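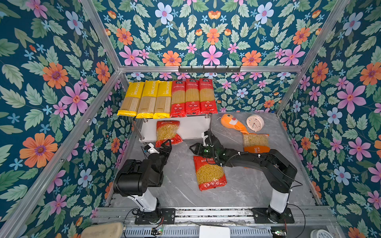 How long does dried spaghetti keep once the package is open?

A year is a fair rule if it stays dry and sealed, and an unopened package is usually fine well past the date printed on it. Egg noodles are a different matter. Use those within a couple of months of opening.

Dry pasta rarely spoils in the way bread or milk does. What ruins it is moisture, pantry bugs and strong smells from the shelf next to it. Keep it away from the stove, the dishwasher vent and the wall behind the kettle. An open bag stored beside curry powder will taste of curry powder.

Sort by shape first, then by date. Long pasta takes the least room standing up, and a narrow shelf is enough for a row of packages. Put the newest ones at the back. If the labels are hard to read, write the month on a strip of masking tape (June is plenty, you don't need the day) and stick it near the top.
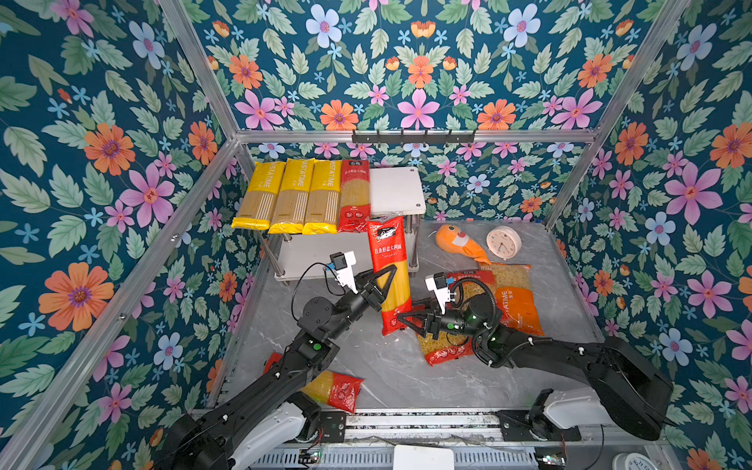
Short shapes do better in jars or boxes. I use Istell jars with the clip lids, which hold a full bag of penne with a little room left over. The square Kirker boxes stack better but the lids loosen after a few years. Wipe the jar and let it dry overnight before refilling, and don't pour new pasta on top of old.

To close an open bag of spaghetti, push the air out, fold the top over twice and use a clothespin. Rubber bands work but they snap the ends of the strands. If the bag has split down the seam, move everything to a tall container.

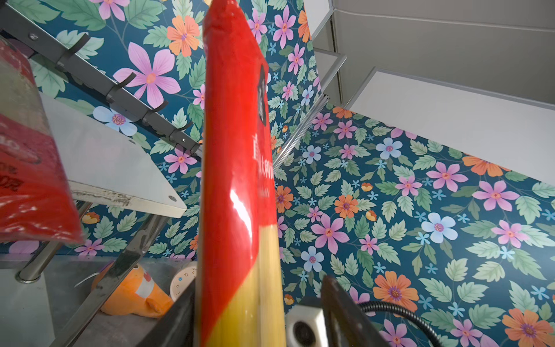

Broken strands are still good. Save them in a jar and add them to soup for the last ten minutes.

If you find small moths or webbing, throw out every open bag on that shelf and check the flour and rice too. Vacuum the corners and the peg holes, then wash the shelf with hot soapy water. New dry goods can go in the freezer for 5 days before they join the rest – this kills any eggs.

A few measurements, for anyone fitting out a cupboard. My pantry shelf is 40 inches wide and stands 44 inches off the floor, low enough to see the back row without a stool. I lined it with Ortner shelf paper, the wipe-clean kind, and replace it when the edges curl.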